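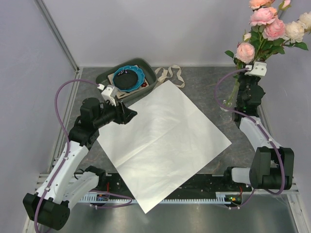

When we got the arms at the Varndale shop I figured my folding days were over, and what changed was mostly where I stand. I used to iron and wrap at the long bench. Now I set up for the pair of them, and setting up has its own tricks. Smooth the white sheet with your forearm, not your fingertips, or you get those soft creases and a fold line running across it. Turn it so a corner points at you. Keep the tray up at the back, just past the edge of the sheet, and put the roses in the far corner – mine are fake, so no water to spill!

Check the purple cables before you switch on. If a clip has popped off the arm, press it back on.

Desmond Esposito on the early shift wipes the rail with a dry paintbrush (a cheap one, cut short) and I've copied him. Great for the little white teeth along the front.

My wrists feel better since January. I do miss the chatting, so Harriet and I moved our stools closer – try that too.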